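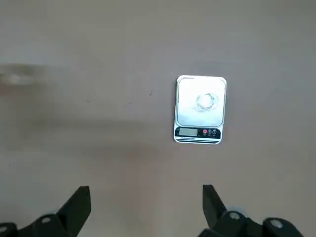

Wrist camera view: metal ring on the scale platform, gripper open.

Recording demonstrations for the weighing task

Last updated Dec 28, 2024 by Finn Rathjen

This page covers recording examples of the weighing task on the Trallex bench. It assumes the arm has been homed and you can already drive it from the leader handles. If not, work through the Pindix set-up page first.

Before you start

Put the scale to the right of centre in the wrist view, long side running away from the gripper, with the buttons at the near end. It does not need to be exact. Elfriede Reinholz moves it slightly between batches, and you should do the same. A policy trained on a single scale position learns the position and ignores the scale.

Lock exposure on the wrist camera. With auto exposure on, the white platform pulls the level down whenever the arm comes close, and a thin ring on a white surface is hard enough to find without that. If the platform looks washed out, lower the exposure by one step and check that the edge of the ring can still be told from the background.

Do not rely on the display. At the recording resolution the digits cannot be read from the wrist camera, so the weight is logged by hand in the Clasex sheet, one row per episode.

Recording an episode

1. Open the gripper and move to the start pose. Both fingertips should show at the bottom of the wrist view.
2. Start the recorder and wait 2 seconds before moving.
3. Approach the ring from above. Close slowly; the ring is thin and tends to tip if one finger touches first.
4. Lift, carry and lower on to the platform. Open the fingers fully before raising the arm.
5. Back off until the whole scale is in view, then hold still for 3 seconds. These last frames are used to label the outcome.
6. Stop the recorder and enter the weight.

If you drop the ring, carry on and pick it up again. Mark the episode "recovered" and keep it. Discard an episode only if the arm faults or a hand reaches over the bench while the gripper is moving.

Batch size

One batch is 16 episodes. Change the start position of the ring after every episode and the scale position after every batch. We ran longer batches in May and the later episodes were visibly hurried, with the hold at the end cut short.

Checking the batch

Play back the final frames of each episode in MacAulay. The ring should lie flat on the platform with the fingers clear of it. Motion blur at the side of the view is acceptable. Blur on the ring or the scale during the hold is not, and the episode should be recorded again.

Upload the batch together with its sheet. Files without a matching row are skipped by the importer, and no warning is shown.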